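Automation at Work, Unit 5: Bin Picking and the Jobs Next to It
Trinh Dương
September 4, 2023

Reading for this unit: the Buvetti packing line report, sections 2 and 4. Bring your task sheets from Unit 4.

1. Where the case comes from

Buvetti fills mixed orders from its Arellano warehouse. Before the change, each picker on the line took loose items from a bin, checked them against the order, and placed them in a carton. One shift handled 600 cartons. Management set out to move the picking step to a robot arm and keep checking and packing with people.

The report treats this as replacing one motion. The task sheets show that the pickers were doing at least four things at once: finding the item, judging its condition, choosing a grip, and noticing stock that did not belong in the bin. Only the first and third were written into the robot specification.

2. Why mixed bins are hard

A bin of identical parts can be handled with one grasp plan and one model of the part. A mixed bin cannot. Clear plastic gives a weak signal to most depth cameras. Shiny wrappers throw highlights that shift with the viewing angle. Soft items change shape when touched, and items that overlap must be separated before either can be lifted safely. The arm and its cables can also block the view of the items under them, so camera placement is part of the task design. 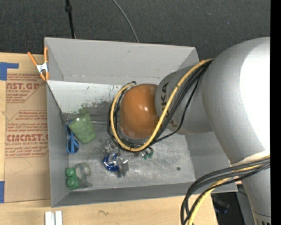 3. Changes in the work

3.1 Exception handling. When the arm fails to pick an item after a set number of tries, the cell stops and calls an operator. In the May trial this happened 90 times in 512 cartons. Each call is short, but it breaks up whatever the operator was doing.

3.2 Pace. Pickers used to vary their speed during a shift and recover time after a difficult carton. Packers downstream of the cell now work to its cycle. Etora, the integrator, recommended a small buffer between the two stations. It was left out of the first layout to save floor space.

3.3 Skill. Operators learned to clear faults, restart the cell, and adjust lighting. The job grade did not change. Condition checks moved to the packers, who had no added time for them.

3.4 Safety. Reaching into the bin is allowed only with the arm in a protective stop. Operators under time pressure reported waiting for the stop as the main source of delay.

4. For the seminar

Redraw the Buvetti task sheet with the condition check as a separate step. Assign it to a station and state the time it needs. Then compare your sheet with the Anau layout in the course reader, where the buffer holds 200 items. Two pages at most, with the sheet attached.

Shares: 12 | Comments: 3
Contact the course office | Copyright 2023 | Back to top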